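**Automation Notes: Can Machines Take Over the Chores Yet?**

Members of the Flusmont Institute for Workplace Studies regularly ask when a machine will be able to fold the towels, empty the dishwasher or clear a workbench at the end of a shift. The Institute's automation program has spent the past year looking into the matter, and a first set of findings was circulated to member organizations on 8th September. The main points are given below for readers who have not yet seen the full report.

The program reviewed 134 separate chores, 66 of them from the home and the remainder from small workshops. Each chore was broken down into the steps a person would carry out, and each step was then graded by how well present machines can manage it without help. Software trials made up most of the work. In all, 2716 trial runs were logged across the two groups, with the Iva planning software used throughout so that results could be compared fairly.

The workshop chores fared better. Moving a part from one fixed place to another, holding a piece steady, and following the edge of a rigid object are all within reach of a standard arm, provided the object is where the program expects it to be. Small changes in position remain a common source of failure. A person who finds a bin moved a few inches to the left will adjust without thinking about it. A machine must first notice the change, then work out a new path, and must do both without striking anything nearby.

Household chores were graded lower across the board. Soft goods such as bedding and clothing gave poor results, as did any task in which objects are piled on one another. Wiping a flat surface was the strongest of the home group. Loading a dishwasher was attempted in several forms and was not completed to the required standard in any of them. The Furtado working group, which handled the kitchen tasks, has asked for these trials to be repeated with a revised set of grips.

Frame work received particular attention in the second half of the year. Racks, crates, shelf units and drying stands are found in nearly every home and shop, and a machine that cannot approach thin bars safely will be of little use around them. The difficulty lies in the gaps: an arm has to reach a bar from the side without catching its neighbor, and has to stop at the point of contact.

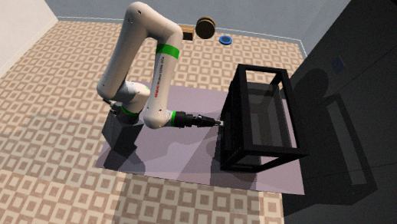
*Simulated robot arm with its gripper at the left post of an open black frame.*

Approach tasks of this type were scored on position alone. Force at the point of contact will be added in the next round, together with tasks that require the arm to lift and turn a frame. Simulated results should be read with care. A rendered floor is perfectly level, and the parts placed on it do not bend, slip or wear.

The Desar workshop will host the first physical trials in February. Member organizations that wish to propose a chore for the list should send a short written outline to the program office, stating the objects involved, the space available and the standard to which the work is normally done. Proposals from laundries, repair shops and residential care providers are especially welcome. Copies of the full report, which runs to 69 pages, may be requested from the same office at no charge to members.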